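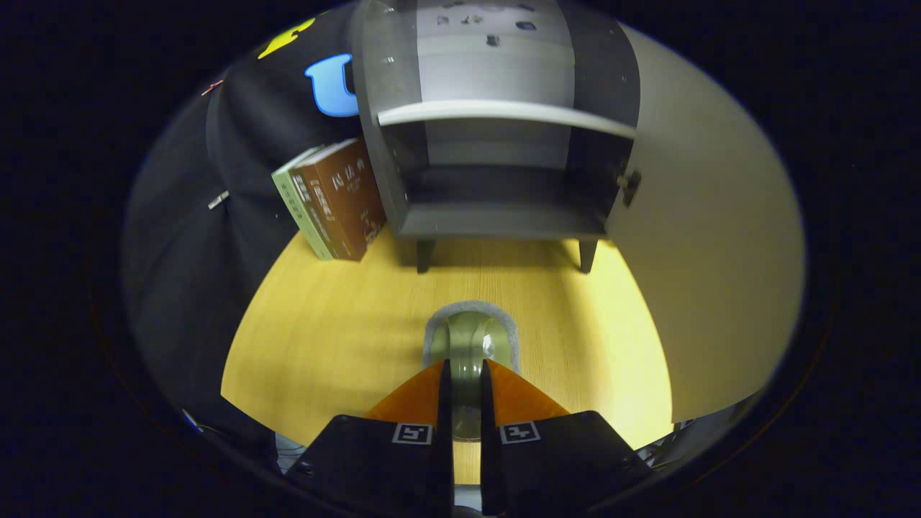 How to Run Your Own "Can It Put the Dishes Away?" Test

Posted 25/08/2021 in Tutorials

Every few months somebody announces that a machine can now tidy a kitchen. The clip is usually short, the music is cheerful, and the mug always lands on the shelf. I have watched a lot of these, and I have also stood next to enough robot arms to know how many mugs go on the floor before the music gets added.

So this page is a recipe for testing the claim yourself, on a table, with one cupboard and one object. You don't need a lab. You do need an arm or a gripper you can drive, by script or by hand, and the patience to write down failures as carefully as successes. I work with a secondhand Tradico arm and wrote my logging in Lakatos, but nothing below depends on either one.

1. Write the chore down before you touch anything

"Put things away" can't be tested. Try this: "Pick up the green object from the felt pad, place it upright in the lower compartment of the gray cabinet, let go, and close the door." That's a chore a person would recognize, and every part of it can be checked afterward. Tape it to the wall. If you change the wording halfway through the week, start the count over.

Watch for the verbs that quietly drop out of demos. "Close the door" is the usual victim. Most setups, mine included, start with the door already swung wide open, and a wide open door is a large gift to a machine. Say so in your notes.

2. Pick one awkward object

Foam blocks are easy. Use something rounded, glossy and a little slick. Curved surfaces give flat fingertips very little to hold, and shiny ones throw highlights that confuse a depth camera. Triangular soft tips help a good deal with the first problem and do nothing for the second.

If your fingers don't have printed square markers on them, add some, one per finger and with different patterns. You'll use them to work out how far open the gripper was when the trouble started. Matte paper, please. Glossy paper flares under a desk lamp.

3. Build the station, then leave some of the mess

Put the cabinet toward the back of the table, with the pad in front of it. A small cabinet on short legs is good practice, as the floor of the compartment sits a little above the tabletop and the object has to be lifted over that edge. Don't prop the cabinet down to table height to make it easier. Yes, I've seen it done.

Now the part people skip: leave ordinary things nearby. A couple of books leaning against the side of the cabinet will do, and some dark cloth draped next to them. Real kitchens and workshops have stuff in them. The Grultier test sheet, which a lot of hobbyists still follow, asks for a bare white surface, and I think that one line has done more to flatter home robots than any motor improvement.

Cloth is useful in another way. Black fabric swallows light and hides its own edges. If the path of the wrist goes anywhere near it, you will find out.

4. Set the lighting once

One warm lamp from the side, so that part of the table is bright and part of it falls into shadow. Mark where the lamp stands. Run the whole first session without moving it, and then move it for the second session and see what happens to your score. Mine fell badly.

5. Run the attempts

Do at least 9 in a row with no coaching. Between attempts, put the object back on the pad by hand and turn it a little each time. For each attempt record:

Grasp: held, slipped, or missed
Lift: clear of the pad, or dragged it along
Entry: clean, touched the door, touched the shelf, touched a leg
Release: stayed upright, tipped, or stuck to the finger
Door: closed, not closed, not tried
Time, from first movement to last

The "dragged it along" entry is there because felt clings. An object resting partly on a soft pad can bring the pad with it, and then you have two things in the cabinet. A person would shake it off without thinking. I have yet to see an arm notice.

6. Count honestly

An attempt passes only if the whole taped sentence came true. Holding the object is not a pass. I say this because the grasp is the photogenic bit, and a still of a mug firmly between two fingertips looks like a job done when most of the job is still ahead.

The Grorkgate write-up that went around in July reported 1111 grasps. Fine. It did not say how many of those objects ended up inside a closed cupboard, and I looked through it twice.

7. Compare against yourself

Do the same chore by hand with the same clock. Then do it with a pair of kitchen tongs, which is a fairer match and a humbling one – tongs are dreadful, and you will still beat the machine comfortably.

So, can they do it yet?

On a fixed table, with a known object and an open door, a decent arm can put something on a shelf. I'd trust mine with up to 500 grams and nothing I was fond of. Shift the lamp, lean a book the other way or shut the door first, and the numbers drop off quickly.

If you run this, keep the recordings of the bad attempts – all of them. They are far more useful when you come to tune the grip force, and I would like to see a comparison with the door starting closed from anyone who has managed it more than 2 times in a row.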